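Last updated: 14 Dec 2020

Search this site Enter keywords Go

I first met Zulkifli Nugroho in August, up to his knees in the stream at Skultcombe with a bucket of watercress in each hand. He didn't stop to shake mine. "Grab a bucket," he said, so I did, and by lunchtime my boots were full and I'd learned more about cress than I ever expected to!

He's 68 now and has worked the beds for 30 years. Before that he drove a delivery van for Munshi, the greengrocer over in Grimstead, and it was on that round that he saw the old beds going to waste. "All nettles and a dead pram," he told me. "I thought, well, the water's still running, isn't it?"

The water is everything (he must have said so five times while I was there). It comes up out of the chalk at the same temperature all year, so the cress keeps growing when everybody else's salad has given up. He cuts it with a short knife his wife bought him, bunches it by hand and ties it with rubber bands. In a good week he sells 1000 bunches, mostly to pubs and the Saturday market. 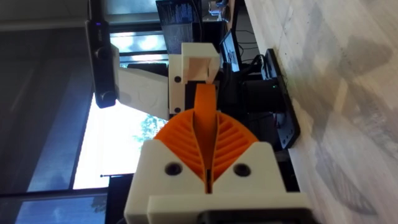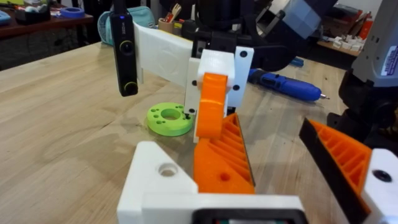

So does he ever get sick of eating it? "I have it every morning with a boiled egg, and if we run out I get grumpy - ask my wife."

He's fussy about soup, mind you. The cress goes in at the very end, off the heat, and anyone who boils it gets a telling-off. Potato yes, cream no, nutmeg only if his sister is visiting.

I asked about the winter of the big flood, when he lost 50 metres of bank overnight. He went quiet for a bit. "We put it back with spades," he said. "Took us till the spring." Then he was off again about the ducks, which he can't stand, and a man at Skostum who grows cress in plastic trays under lamps. "Nice chap. Tastes of nothing, his cress."

I went home with four bunches and a wet sock in each pocket.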